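3.2 Cloth and surface

Squares were laid on a gridded gray mat. 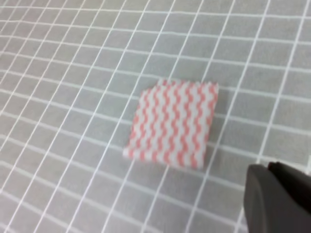 Mulldale Textile Group, Surine

The cloth is white with wavy pink stripes — easy to see against gray.

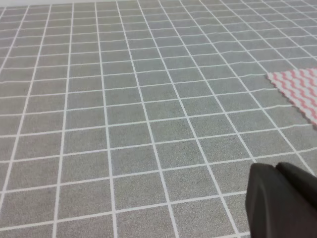 3.3 Mat

The mat is a flexible sheet, and small ripples were left in.
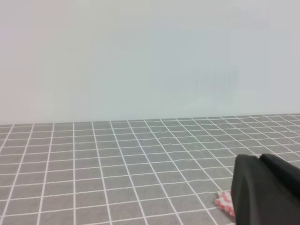 Figure 4. Grid lines on the mat, with plain wall behind.

Folds were judged by outline.
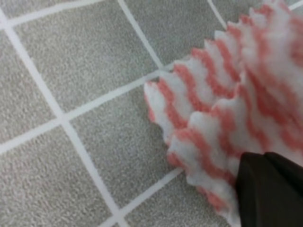 Why use a striped cloth? Bent stripes make a fold easier to find.

Each cloth was laid flat again before the next fold.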